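Gamlow Shirt Rental: Care and Returns FAQ
Last updated 2021-03-28

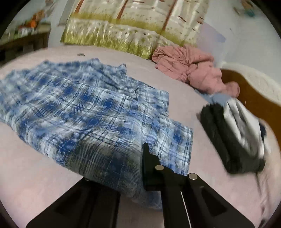
How should I wash a twill or plaid shirt?
Machine wash at 30 °C on a gentle cycle with similar colors. Fasten the buttons and turn the shirt inside out. Do not use bleach or optical brighteners - both shift the pale areas of a yarn-dyed check before the dark ones.

Can I tumble dry it?
Cotton twill may be tumbled on low and removed while slightly damp. Flannel must be line dried. Shrinkage of up to 2 percent in length is treated as normal wear.

Do I have to wash items before returning them?
No. All returns are laundered at our Irell site. Empty the pockets and remove any pins or badges.

What counts as damage?
Tears, burns, missing buttons and stains that remain after two wash cycles. Pilling, faded collars and loose threads are not charged.

Can I alter a rented shirt?
Temporary hems are allowed if the stitching can be removed without marking the cloth. Cutting, gluing and iron-on tape are not.

How are sizes measured?
Chest is measured flat, one inch below the armhole, and doubled. A size L measures 54 inches at the hem on the relaxed fit. Slim fit measurements are on each product page.

What is the weight limit for a return bag?
One bag holds up to six shirts. Larger orders need a second label, available from your account page.

Who handles disputed charges?
Write to Edith Londoño in Returns within 14 days of the charge. Include the order number and the item code printed on the side seam label.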